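# How does a robot plan its moves?

A robot with two fingers needs a program that tells them where to go. 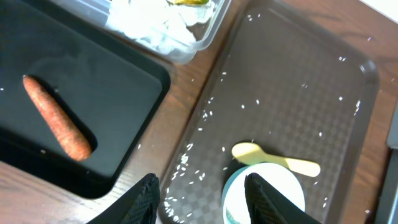
**What is a plan for a robot?**

A plan is a list of small steps which the software makes before the arm moves.

Think about the carrot in the dark tray. The program, named Oravec, first looks for the orange shape. Then it chooses a path for the fingers – one that does not touch the cup or the spoon. It may try 63 paths and keep only one.

Rice is harder. The grains are tiny, and the program can mix them up with spots of light.

*Written by Miloslav Murín. In the next part we will teach Oravec to wait.*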